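Gulau street redesign: how did your table go?

zimerofan
Posted April 2014
Just back from the second Nurnard workshop and I'm still buzzing! We had 8 people at our table, a big paper plan of the square, and two hours to move the bus stop, the benches and the bike racks wherever we liked. The designers sat down with us and drew while we argued. I've lived here 20 years and never been asked where I cross the street. Did anyone else go?

curbcut_kid
I did, other end of the room. Loved the drawing part. Less sure about the sticky dots at the end. The loudest idea got the most dots, same as in February.

zimerofan
Fair, but our quietest neighbor got the bench by the pharmacy onto the final plan, so something worked!
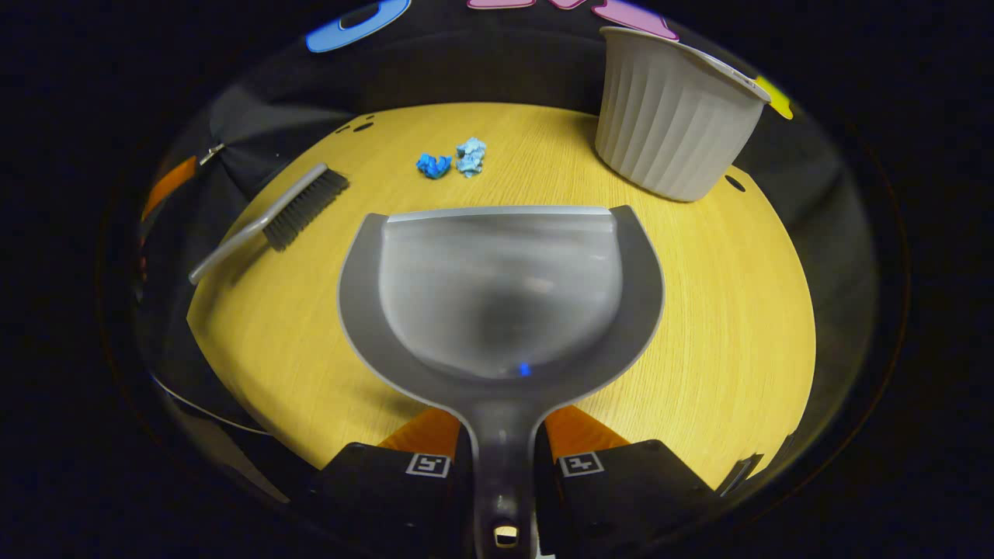
plumtree
I'd keep the dots and change the tables. Long tables make two camps, and the person on the corner ends up taking notes for everybody. Give each group a round one, like that light wood top with the dustpan over it, and people can lean in from any side and turn the plan to face them. We did it that way for the Seneviratne playground and the talk was so much better — kids were reaching right across the map.

curbcut_kid
Round tables won't fix who shows up. There were maybe three renters in the room. You can't call it co-design if half the street is missing.

plumtree
Agreed on that, and I'd love to see a session at the laundromat or the bus stop itself. I still think the furniture matters more than you're giving it credit for.

northside_jo
Sorry, I disagree with both of you. What matters is whether the city builds any of it. We filled a wall with 100 notes for the Zimero footbridge and got a planter.

zimerofan
Ouch. It is a nice planter though! The plan goes on display at the library next, and I'm bringing my whole building.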